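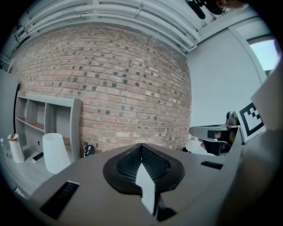

The brick wall and the open bookcase in our back room at Plerkesbridge.

Room Keeper (part-time), Stindivano Reading and Making Rooms

We're looking for someone friendly, practical and fond of shelves to look after the back room at Stindivano, our neighbourhood reading and making rooms in Plerkesbridge. If you're the sort of person who straightens the books at a friend's place while the kettle's on, please keep reading, as we would very much like to hear from you.

A bit about the room first, as you'll be spending a fair bit of time in it. It's the one with the red and brown brick, which everybody loves and which sheds a fine grit on anything left up against it for more than a fortnight. The pipes run along under the ceiling on their brackets, all painted white, and they tick a little when the heating comes on (you get used to it, and some of our regulars say they miss it at home). There's a grey-framed window up high, and the light grey bookcase stands against the brick, where it has been since we moved in. We chose it for its rounded side, after one too many bruised hips from the old square one!

The collection has grown to 2,000 items, counting the craft books, the pattern sheets and the boxed puzzles, and it lives across the whole building. The back room holds whatever is being used that month, so the shelves there are filled, emptied and filled again, and that's really the heart of the job. In January we change over the lot, and you'd have plenty of company for that.

What you'd be doing

Setting the room up before each session and putting it back afterwards, with chairs stacked, tables wiped and the floor swept, especially along the foot of the brick.

Bringing books and materials through from the store and shelving them so that a person coming in for the first time can find what they're after. Ashley Hollis set up our colour labels and will happily take you through them over a cup of tea.

Dusting the bookcase properly, top included, and keeping the lower shelves for the things children reach for.

Keeping the mending basket under control. We lend to 328 households and some of them are very hard on spines, bless them.

Letting Lieven Verhoeven know when anything is wobbly, dripping or has come off the wall. He has the ladder and he'd much prefer you didn't borrow it.

Who might suit

You don't need library experience, though it's very welcome if you have it. We'd like you to be comfortable lifting a box of books, happy to be interrupted and reasonably patient with people who want to tell you the whole story of a jigsaw. Our last Room Keeper, Lesego Lekota, came to us from a hardware store and stayed until she moved up the coast to be near her grandkids, and she organised that store room so well that we still haven't dared to move anything in it.

A Working with Children Check is required before you start. If you haven't got one, we'll help with the paperwork.

Hours and pay

The position is 60 hours a month, mostly mornings from 8.30 am, with the occasional evening when we have a talk on. Pay is by the hour under our usual agreement, plus super, and we pay a $700 settling-in allowance at the end of your first month. You're also welcome to borrow as much as you can carry.

How to apply

Send a letter of a page or so to Yolanda Casado at the Stindivano front desk, or drop it in yourself and have a look at the room while you're here. Tell us about a cupboard, shed, classroom or kitchen you've put in order, and what you did with the things that didn't belong anywhere. A résumé is handy but it needn't be flash. Please include the name and phone number of one person we can ring.

We'll have a chat with everyone who looks like a good fit, and then invite a few people to come in for a paid morning of shelving alongside Ashley, so you can see if you like us as well. The entrance is off Arrieta Lane, through the side gate, and the gate sticks, so give it a good shove.

Applications close at 5 pm on the last day of the month.

Print this page | E-mail this page

Last updated: January

Contact: Yolanda Casado, front desk, Stindivano, Arrieta Lane, Plerkesbridge | © Stindivano Reading and Making Rooms | Back to top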